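# The Laundry Test

I have a pile of clean laundry on my bed right now, and I'd like you to know that before we go any further, so you understand I have a stake in this. I hate folding. I hate it more than dishes, more than the tub, more than that thing where you have to take the whole stove apart to get at one noodle. So when my editor asked if I wanted to spend October finding out whether a machine could do it for me, I had my coat on before she got to the deadline!

Every few years somebody promises me a robot maid. I grew up on those promises, and what I got was a disc that vacuums the hallway and gets stuck under the radiator (I love it, I talk to it, it's not a maid). But the people working on this now are a different bunch, and they're surprisingly cheerful about how far there is to go.

My first stop was Clistix, a small outfit above a tile showroom, where Cheng-en Tse has been working on cloth for longer than he'd like to admit. He's a lanky, fast-talking guy who keeps a dish towel over one shoulder like a short-order cook. I asked him the big question right away - can it fold my laundry yet?

"It can fold a towel," he said. "Do you only own towels?"

I do not only own towels.

Towels, he told me, are the nice part of the basket. They're flat, they've got four corners, and if you find two of them you're most of the way home. The Clistix folding program, which is called Yen, got through 100 hand towels in a row for me while I ate a bagel and watched, and it made a decent fold on nearly all of them. It was slow. I mean really slow, I could have done the bunch and gone out for a second bagel. But they were folded, and I hadn't touched one, and I got a little giddy about it.

Then we talked about pants.

Pants are where everybody's mood changes. A pair of jeans has two legs that go wherever they want, a waist that bunches, seams that are stiff next to cloth that isn't, and pockets that look an awful lot like corners until you grab one. And that's before you get to real bedrooms, with real blankets and everybody's clean clothes piled up waiting. Much of what Yen learns from is people doing chores at home with handheld grippers, so the program gets to see what fingers like its own have to deal with.

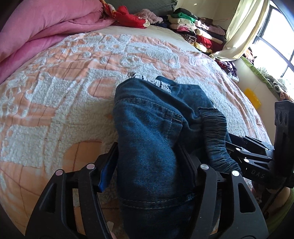
*Jeans on a plaid blanket, between two gripper fingers, with folded stacks still to be reckoned with at the back of the bed.*

Look at all the fabric in there! I've stared at that one a lot. There's denim against fleece against more fuzzy stuff, and I can tell in half a second which bits are pants, and I couldn't tell you how I do it. Cheng-en says that's the whole job in a nutshell. He's got 383 recordings of jeans alone and he wants a lot more, from people with bad light and crowded beds and small kids.

He let me try the handheld grippers myself, one in each hand, on my own black jeans. Well. I have folded pants thousands of times in my life and I could not do it. You lose all the feeling in your fingertips, so you don't know if you've got one layer or two, and I kept picking up the leg and leaving half of it behind. It took me four tries to get something I'd call folded, and my mother would've called it something else. I came away a lot more patient with the robots.

The shop floor is further along, which surprised me, until I saw it. Prirnatora runs a commercial laundry out past the rail yard, sheets and napkins for hotels mostly, and they've had machines feeding and folding flat linen for years. Their newer arm, the Corkurura, picks napkins out of a tangled bin and lays them on the belt. On the morning I visited it did 215 in its first hour. The woman working next to it did 313, and she was telling me about her sister's wedding the whole time.

She didn't seem worried about it. She likes having it there for the end of the shift, when her wrists are sore - it goes at the same speed at four in the afternoon as it does at seven. What it can't do is deal with the odd stuff. A sock turned up in the bin while I was standing there, and the arm picked it up and put it down three times before she reached over and took it away.

So, can they do chores yet? Some of them, sort of, if the chore is a square. If you run a hotel, I'd say yes, go have a look. If you've got a family and one bed to dump it all on, I'd give it a good while longer. Cheng-en wouldn't put a year on it for me and I asked him three different ways, including once in the parking lot. He did say he thinks shirts will come before jeans, and that fitted sheets will come last, after everybody who is now working on this has retired.

I asked what he does with his own laundry. He has a chair for it.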